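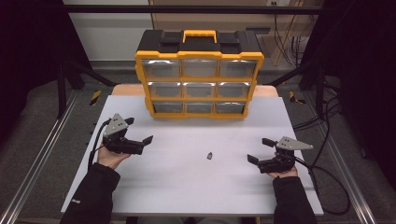 Nine-drawer parts organiser with carrying handle, small parts storage workstream.

Progress report to the Menow Fund
Prepared by Ingegerd Hedlund, Fliltville Repair Workshop
Reporting period ending October

1. Summary
The grant of 2,000 was awarded for the sorting and storage of small parts held at the workshop. Sorting of the fixings is complete. Spending to date stands at 691, all of it on storage units and label stock. The balance is committed to shelving and to a second order of units, which Helge Westerberg will place once the shelf depths have been confirmed.

2. Storage units
The workshop has adopted portable units with see-through drawers in place of the former tins and jars. Members borrow parts for use at the benches, and a unit with a handle on its lid can be taken to the work and returned whole. Drawer labels have been drafted by Frøydis Moen and will be fitted during the next period. 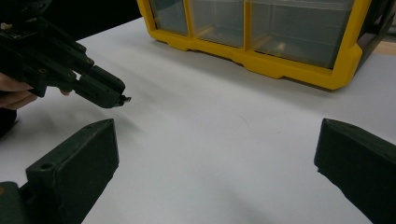
The labelling scheme was agreed in draft with the bench leaders and covers 71 categories of part. Muireann Keane asked that labels be kept small, so that members can still check the contents at a glance. The drawer fronts are clear, greyish plastic, and a full-width label would defeat their purpose. It is therefore proposed to fix labels to the yellow ribs between the drawers where the width allows, and otherwise along one edge of the drawer front.

3. Matters outstanding
Five categories remain in dispute, chiefly washers and spacers of mixed origin. Teodor Berge will review these on Thursday and report to the workshop meeting. No change to the budget is requested.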